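So, jetzt mal ein kleiner Thread über Kork, weil ich seit dem Urlaub in Killach von nichts anderem mehr rede -- sorry an alle, die mich kennen 🧵

Angefangen hat es mit dem Fußboden in der Ferienwohnung. Barfuß morgens in die Küche und die Füße bleiben warm! Ich wollte sofort den ganzen Flur rausreißen. (Die Vermieterin war dagegen.)
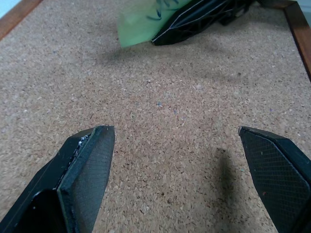
Kork von ganz nah, hell und braun gesprenkelt.

Was ich nicht wusste: Die Korkeiche wird gar nicht gefällt. Man schält nur die Rinde ab und dann wächst sie wieder nach, das dauert aber Jahre. So ein Baum kann über 100 werden, locker.

Und die Platten sind meistens gepresstes Granulat, also auch das, was bei den Flaschenkorken übrig bleibt. Daher dieses Krümelmuster, das ich früher total spießig fand und jetzt am liebsten überall hätte.

In Serkeck gibt es einen Laden, der Reststücke verkauft. Ich wollte zwei Untersetzer und bin mit einer halben Rolle im Bus heimgefahren. 50 Euro, aber pssst.

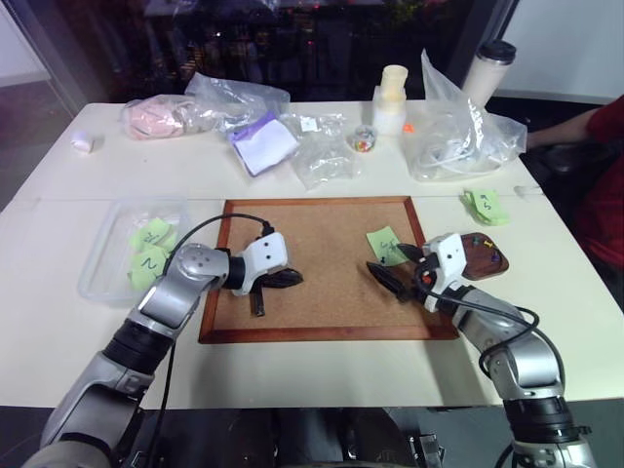

Lesezeit: 2 Min.

Pinnwand geht natürlich immer. Mit Holzrahmen sieht das gleich nach was aus, und ein Klebezettel hält darauf auch, jedenfalls eine Weile.

Kleiner Tipp noch fürs Verlegen: Platten vorher auspacken und im Zimmer liegen lassen. Hab ich nicht gemacht, und jetzt hab ich Fugen im Flur -- ja, ich durfte dann doch, aber nur das Stück hinter der Tür.

Falls jemand weiß, womit man Rotwein aus unversiegeltem Kork kriegt: bitte melden. Frage für meinen Untersetzer.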